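Search this site
Search
Week 10 - Can a machine do the chores yet?

Hi all, notes from week 10, typed up quickly so forgive the gaps. I started with my usual question: would you let a robot empty your dishwasher? Two hands went up, and one of those was Monique Guillot, who says she'd let anything empty hers.

My own answer is still no. Folding a towel on a clear table, okay, on a good day. My whole kitchen after dinner, no way! Cups hide behind pans, the drawer sticks, somebody moved the forks.

Shop-floor jobs look easier because you get to bolt things down. We talked about fixtures for a long time (read section 2 of the handout again, please) and about the made-up score sheet for the Viltcombe task. Say an arm seats a part 80 times in a row. Great - now turn the case a little and try again. That second number is the one I care about.

Memory modules are my favorite test. The slot is narrow, the stick has to go in straight, and you need to push harder than feels polite. You do it by feel, and feel is where the machines are weakest.

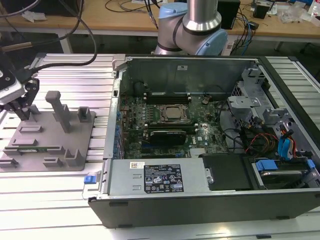 Fig. 41. Open desktop tower on its side, with the fixture plate and gripper to the left.

For next time, pick one chore at home and write down every spot where you'd use touch and not your eyes.

Comments

Dagmar Matoušek: Does making the bed count as one chore?

Monique Guillot: Mine would be three pages.

Dagmar Matoušek: Doing socks then.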